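4. Moving outpatient services to a satellite site: supply and scheduling effects

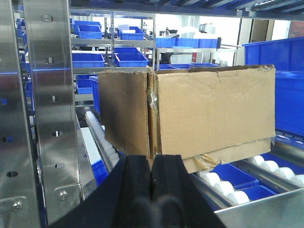 4.1 Setting

The Sterkberg clinic opened in October as a second outpatient site of the Vieira hospital group. Before that, all orthopedic follow-up, hand therapy and minor procedures were done in the outpatient wing of the main hospital. The new site took over the follow-up visits and the therapy, along with injections and cast changes. Surgery, inpatient care and any visit needing sedation stayed at the main hospital.

The two sites share one patient record and one appointment system. They do not share a stockroom. The clinic has a small store next to the cast room, filled from the central store at the hospital. Staff at both sites are employed by the group, and most of the therapists work at both in the same week.

We looked at the first months after the opening. Our interest was in two things that get little attention in published accounts of satellite clinics: how often a visit was changed or cut short when a supply was missing, and how patients were divided between the two sites when they could be seen at either one.

4.2 Data

Visit records came from the shared appointment system, which logs the booked site, the site where the patient was seen, the visit type and any change made on the day. We took all adult follow-up visits at either site. Visits by children were left out, as these are handled by a separate program, Kidadero, with its own booking desk and its own rules on where a child may be seen. We also left out visits booked and canceled before the day of the appointment.

This gave 2,579 visits. Of these, 700 took place at the clinic and the rest at the main hospital. The difference reflects the slow start at the new site, where only one of the two examination corridors was open during the study period.

Supply records came from the ordering software, Botbridge, which the group uses for all its sites. An order line shows the item, the quantity asked for, the quantity sent and the time it was signed for at the clinic. The central store holds 3,000 catalog items. The clinic may order any of them, but its standing order list was limited to 50 items, chosen before opening by the nurse manager and the head of the cast room.

Missing supplies are not coded in the visit record. We found them by reading the free-text notes for visits marked as changed on the day. Two readers (the first author and Eglė Ķēniņš) went through the notes separately and then compared their lists. Where they did not agree, the note was read again by both of them together. In most of these cases the note said that an item was "not here" or "to follow," and it was unclear whether the visit had been changed for that reason or for another one. We counted such a visit only if the note linked the two directly.

4.3 Interviews

We also spoke with staff at both sites. The interviews were short and were done during working hours, usually in the break between the morning and afternoon lists. Each person was asked to go through a recent day on which something had been missing or had arrived late, and to say what they did about it. We did not record the interviews. Notes were typed up the same afternoon and sent to the person for correction.

Eduardo Lumbao, who runs the cast room at the clinic, went over the standing order list with us line by line. His comments are used below with his agreement.

4.4 Supply

Changed visits linked to a missing item were found at both sites, but the pattern was different. At the main hospital the item was usually found elsewhere in the building, and the visit went ahead later in the same session. At the clinic it was more common for the patient to be given a new appointment or sent on to the main hospital. The notes mention off-the-shelf wrist and thumb supports most often, followed by walking boots in the smaller sizes.

According to Lumbao, the standing order list had been drawn up from the hospital's monthly totals. These totals include items used on the wards and in the emergency department. Plaster rolls were therefore over-ordered for a clinic that mainly uses fiberglass, and wrist supports were under-ordered. He had asked for changes to the list in the second week, but the list could only be edited at the start of a new ordering period. Until then he made up the difference with single orders, which are picked after the standing orders and so tended to come with the later delivery.

The later delivery reached the clinic after the morning list had begun. Nurses described leaving a patient in the cast room to sign for it. On days with two clinics running there was no one free to unpack until lunch, and items that had been delivered were written down as missing in the notes. We can't say how many of the changed visits at the clinic were of this kind. The time of signing is in the ordering software, but the time of unpacking is not recorded anywhere.

Walking boots were a separate problem. They are bulky, the store by the cast room has little deep shelving, and only the two middle sizes were kept in any number. Patients who needed another size were asked to come back, or were fitted at the main hospital if they already had a visit there.

4.5 Choice of site

Patients due for routine follow-up were offered either site when they booked by phone. Those who booked at the desk after surgery were, in practice, given whichever site the clerk had open on the screen. Several clerks told us this without being asked. The screen opens on the main hospital, and changing it takes three further steps.

Patients booked by phone were more likely to go to the clinic than those booked at the desk. Parking was the reason given most often by patients who chose the clinic, in the opinion of the phone staff. We did not ask patients themselves, and the booking record has no field for it.

A small group of patients moved back to the main hospital after one visit to the clinic. Most had been sent on for imaging. The clinic has a plain X-ray room but no CT, and the surgeons at the main hospital differ in how often they want a CT scan after wrist fracture repair. Two surgeons asked their own clerks to keep all such patients at the main hospital from the start. This was never a written rule, and we learned of it only from the interviews.

4.6 Limits

The study period was short and covers the opening weeks, when staff were still learning the building. The free-text notes vary a great deal between clinicians. Some therapists write a line for every visit and others only when something has gone wrong, so the count of changed visits is likely to be low for both sites. We have not tried to correct for this. The standing order list has been revised twice since the data were collected, and the second corridor is now open.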